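Wednesday, 9.15 am, Greltgate

Overnight rain 20 mm in the Maver gauge, 15 mm in the Schouten. They stand on the same post, so five apart is too much. Buppha checked the Schouten funnel first thing and cleared a leaf stem from the outlet. I'm marking last night's Schouten figure as doubtful and leaving the Maver one in the log.

Barometer 914 on the Pladia readout at 7 am, which can't be right at this height. Swapped the lead, same again. The old dial is steady and agrees with the airfield. Will use the dial until the Pladia has been reset.

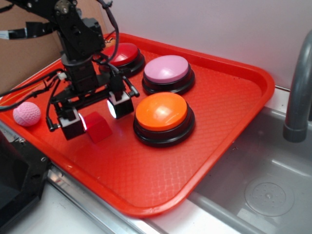
Red tray on the counter, gripper above it.

Gauge check after lunch: pour 200 ml through each funnel, slowly, three runs apiece. Use the glass cylinder - the plastic one has lost its lower marks. Write down the start and finish times as well, we forgot in February and couldn't work out the rate afterwards.

Wind vane still sticking between west and north-west. Ezekiel Quintanilla has the spare bearing and will bring it up if the gusts drop. Mast stays up until then.

Still to do: new batteries for the outside logger.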